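Notes for the Brillbridge talk, July 2019

Slide 1 - hello and why I'm here

Morning everyone, thanks for having me. I was asked to talk about the open day at Verach, and I said yes before I'd worked out how long I'd have to fill. So you're getting the whole day, including the car park.

Ask for hands up: who's been to a robotics open day? Who came away with a tote bag? (Mine has already split.)

Slide 2 - getting there

Quick version. Verach is in the old part of the Fisari estate, the brick bit behind the tyre place. The signs point you to the wrong gate. I went round twice and then followed a minibus full of sixth formers, who did know where they were going.

Badge, coffee, a talk on fire exits. They'd had 257 people sign up, and it felt like all of them wanted the same socket for their phone charger. Tours went off in groups of eight. I was in a group with a baker, a couple from a care home and a man who mends lifts, and I couldn't have picked better company. The baker asked the best questions of the day by a mile.

Slide 3 - the big hall

Don't spend long on this one. It's the bit everyone expects: large arms in cages, lots of yellow paint on the floor, a machine stacking boxes very fast. It's loud. Our guide had to shout and we all nodded at things we hadn't heard.

Mention the box stacker stopping when someone leaned on the barrier. They reset it in a minute or so and carried on. I liked that they didn't hide it.

Slide 4 - the small bench upstairs

Slow down here, this is what I came for.

Upstairs it's quiet and carpeted, and the Vrettos bench is in a plain room with a white table in it. The arm has two black fingers and a little camera by the wrist, so you see what it sees, and for me that changed the whole thing. Downstairs I'd been looking at a machine. Up here I was looking out from one, down past the fingers at a banana on a chopping board with a cartoon deer on it.

The job was picking up fruit. That was all! You'd do it without looking, half asleep, with the kettle on. But say to the room - think about what you do with your hand when you pick up a banana. You go in from a sensible side, you don't squash it, and you know where the fruit ends and the picture underneath it starts.

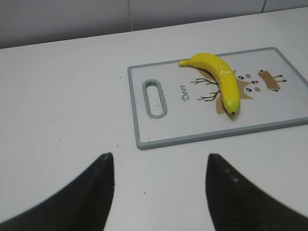
The lift man asked how hard it grips, and the guide let us each put a finger between the fingers and feel it close. (They'd turned it right down, and you sign a form.) It's gentler than I expected, a bit like a toddler holding on to you in a shop. My own finger was fine, before anyone asks.

Then the baker wanted to know why a banana and why not something easy like a ball. The guide said the bend is what makes it useful. A ball is the same whichever way you come at it, but with a banana you've got to decide where to take hold, and a bad choice means it swings or slips out. She also said they go through a lot of bananas, and that staff have stopped bringing them for lunch.

PAUSE. Have some water.

Slide 5 - my turn

They let visitors drive it. You hold a pair of handles and the arm copies you, with a small delay that you stop noticing after a while. I had two goes. On the first I came in far too high and closed the fingers on nothing at all, with the sixth formers watching. On the second I got hold of it, lifted it, and was so pleased that I let go of the handles to point. Down it came. Kind applause.

What I'd like people to take from this bit: I've got 70-odd percent of my working day down to habit and I've never had to think about my hands. Ten minutes on those handles and I was thinking about nothing else. I went home and watched myself peel a potato. (Check that number sounds like a joke when I say it. If the room's a bit stiff, drop it.)

Slide 6 - what I asked about

Go through these quickly, there'll be questions anyway.

Is it for sale? No, the bench is for trying things out.

Could it work in a kitchen like ours? Not yet. The guide was straight about this and I respected it. Their table is nearly bare apart from the board and the fruit, and our worktops are covered in lids, tea towels and somebody's keys.

Who fixes it? There's a technician in the next room, and she was called in once while we were there, for a loose cable.

Slide 7 - would I go again

Yes, and I've put my name down. The next one is in October and they want smaller groups and longer on the bench, which suits me. Wear flat shoes. Eat first, the sandwiches go early. Use the second gate - the one after the tyre place, whatever the sign says.

If there's time, tell the one about the minibus. Otherwise straight to questions, and leave the bench slide up.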